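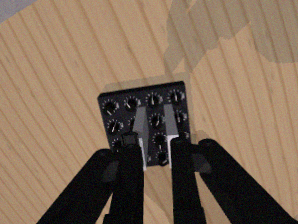
Page 49

Section 6: Putting the first warp on your Bramwell

By now the loom is bolted together and standing where you want it, and you're itching to weave something. Good! This is the part where I see people get nervous, so I'm going to go slowly and tell you what I do at my own loom. Sosina Ayele taught me to warp from back to front and I've never gone over to the other way, but Section 9 covers it if that's how you learned.

What you need on hand

Warping board or mill
Two lease sticks
Raddle (the long comb that came in the flat carton)
Sley hook
Heavy brown paper, a bit wider than your warp
Cotton string in a color you can't miss
Masking tape

Pick a smooth, strong cotton for this one. I know you have a gorgeous fuzzy mohair in the closet. Leave it there for now -- mohair grabs its neighbors, and you'd spend the whole afternoon picking it apart. The sample warp in this section is 200 threads, and once you've done it you can do anything in the pattern booklet.

Winding the warp

1. Run a guide string around the board at the length you want. Allow for the waste at the end that you can't weave.

2. Tie your yarn to the first peg and follow the guide string. Make the cross between the two pegs marked X on the board. Every single trip gets a cross, coming and going.

3. Tie a loop of string loosely around each inch's worth of threads as you go. If the phone rings you'll know where you were.

4. When you're done, tie the cross in four places, then tie the whole bundle tightly every yard or so. Tighter than you think. These ties are called chokes and they should look like it.

5. Slip the far end off its peg and chain the warp up loosely, like a giant crochet chain, until you get to the cross.

Note: Keep an even hand when you wind. I used to yank hard whenever I was annoyed about something, and you could see it in the cloth. Junpei Noguchi winds with the radio on and a timer set, and his warps come off the board beautifully flat.

Beaming on

6. Put the lease sticks through the cross, one on each side, and tie the ends of the sticks together with a little gap between them. Only after that can you cut the ties on the cross.

Caution: Please read that last step again. If you lose the cross you lose the order of your threads, and sorting them out is no fun at all. I've done it twice.

7. Tape the raddle to the back beam. Find the center and mark it in pencil.

8. Spread the warp in the raddle, working out from the center mark. Stretch rubber bands over the top of the raddle between the nails so nothing hops out.

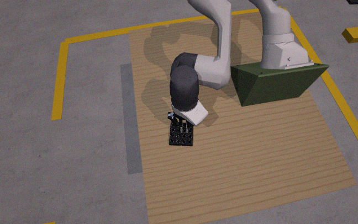 9. Tie the end stick to the back apron rod in several places, starting in the middle. Check that the two are parallel before you pull anything tight.

10. Now wind. Turn the crank slowly and feed in the brown paper as you go, so that each layer of warp lies on a fresh layer of paper. Stop every turn or two, go around to the front, and give the warp a good steady tug.

A second person is a real help for step 10. If you're on your own, hang a water jug from the chain and let it do the tugging. Tolera Kassa uses a sack of rice, which works just as well and doesn't leak.

Caution: Keep long hair, scarves and cardigan sleeves away from the crank and the ratchet. Keep the cat out of the room too, if your cat is anything like mine.

11. Stop when the front end of the warp hangs just past the front beam. Set the ratchet and check that the pawl has dropped all the way into the teeth. You should hear it click.

Threading and sleying

12. Cut the loops at the front end and trim them even.

13. Sit down. I mean properly, on something low, with a lamp behind the harnesses. Take the threads in order from the cross and pull each one through its heddle, going 1, 2, 3, 4 and then back to 1.

14. Tie each finished group in a slip knot, and check it before you go on to the next one. A mistake found now costs you a minute. Found after you've woven a hand's width of cloth, it costs you the evening.

15. Pull the threads through the reed with the sley hook, starting at the center. Two to a slot for the sample warp.

Note: The reed that ships with the Bramwell has a light coat of oil on it for storage. Wipe it down with a dry cloth before step 15 or you'll get a gray line along your warp. In the kits packed before November 2018 the oil was heavier, so wipe those twice.

If the heddles stick

New heddles can be stiff on their bars. Rub the bars with a bit of candle wax and slide everything back and forth a few times. If one is bent, don't try to straighten it with the warp on. Tie in a string repair heddle (Section 11) and get on with your weaving.

When every thread is through the reed, tie on to the front rod in small bunches, alternating left and right, and pat across the warp with a flat hand. Any soft spots, snug up that bunch and pat again. Then turn to Section 7 for winding your bobbins.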